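Comparing hands and cameras on the bottle task: gallery
4 min read

Notes and pictures by Saulius Navickas, 30/01/2026

We have been trying out two humanoid hands, the Urnel and the Sikik, with cameras at the head and at the wrist. The work is done on the green table with orange detergent bottles and a few wrapped packages. The pictures are from one setup with dark hands. 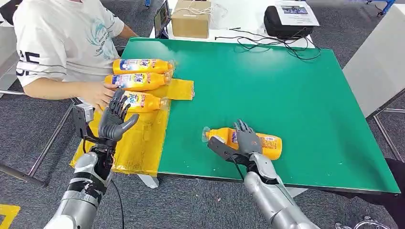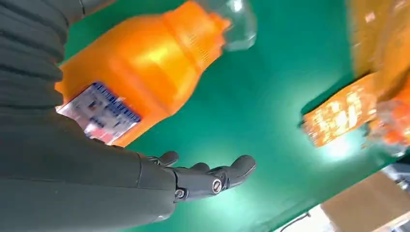
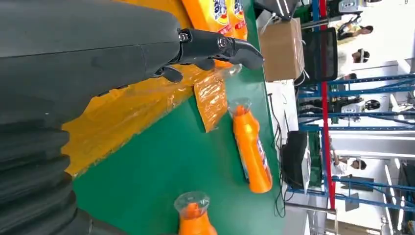
First picture: head camera, with the right hand on a Tide bottle and the left hand near the stack. Second and third pictures: wrist cameras, each with a hand held clear of the bottles.

Camera placement

The head camera gives the full layout in one view, including both hands and the person working at the far side. It is the view we use for deciding which bottle to go for. Its weakness is contact. Once a hand is on top of a bottle, the fingers and the wrist unit hide a good part of what we want to measure.

The wrist cameras are better for the fingers and worse for everything else. In the second picture the knuckle pivots can be made out and the bottle label cannot be read; the right side of the view is smeared by motion. The third has far more of the room in it, with shelving and people in the background. A detector trained only on table crops does poorly on that kind of view. Dalia Rebane masks everything beyond the table edge before the images go to the detector, and the false detections on the shelving have stopped.

The forearm takes up a large share of both wrist views. Moving the bracket outwards by a few millimetres would help, but the camera then catches the table on low approaches. We tried this in October and went back to the original position.

Bottles and film

A full bottle on its side is awkward. The body is glossy, the grip area is curved, and the load shifts when the liquid moves. The clear cap is the worst part to track. It picks up reflections from the ceiling lights and lets the green of the table through, and depth readings on it are mostly missing. We now fit the pose to the orange body alone and work out the cap end from the shape.

Shrink-wrap and loose film give a similar fault. Highlights on the creases move with the camera, and the tracker follows them as if they were features on the object. Turning down the exposure reduced this but also darkened the labels.

Urnel against Sikik

Both hands were run with the same controller, first at a 200 ms command interval and then at 300 ms. The log holds 1,862 grasp attempts, of which 700 were made with the Sikik. The split is uneven owing to a worn thumb tendon, so totals should not be compared directly.

The Urnel closes more slowly and holds a bottle body with less slip. The Sikik is quicker to open and easier to place between two bottles lying close together. Its thumb drifts as the motor warms up and needs zeroing between sets. Sreekumar Iyer has written a zeroing routine that takes the hand through its full range, and it should be run before any set that is going to be logged.

At the longer interval both hands overshoot on closing. The effect is small on a bottle and obvious on a soft package, where the fingers press in the film before the controller sees any contact. We will keep the shorter interval for wrapped items.

The Bhat controller was fitted for one set only. It handled the finger limits properly but dropped the wrist stream twice, and Nga Dương is checking whether the fault is in the controller or the cable. No results from that set are included in the log.

Still to do

Repeat the film tests with a polarising filter on the wrist camera. Replace the Sikik thumb tendon and bring its number of attempts up to match the Urnel. Corrections to the log should go to Ravindran Pinto.

Related
Rendcombe bench: cable routing on two-arm setups
Fingertip pads after a month of use
Calibrating a wrist camera against a flat table
Bhat controller: first notes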